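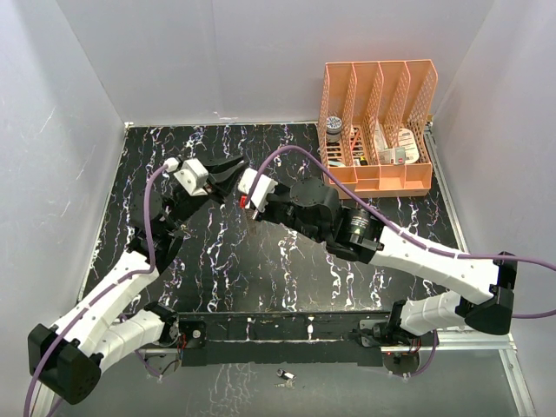

25 June 2023

Sourdough starter trial, jar 5. Fed at 8 with 100 g rye and the same weight of water from the Lulesholm tap. Doubled by early afternoon, smell sharp, a bit like green apple. Jar 4 is still slow. I think the flour is old.

Baked one loaf from the Grallar flour. Weight out of the oven 308 g, so the small tin is the right one. Baked 47 min, bottom a little pale. Next time leave it in longer before touching the oven setting.

Lihua Meng wants the rye percentages before she orders for August. Still need to copy them over from the old notebook.

To do: new lids, label jar 6, ask Xu about the scale (drifts after warm-up).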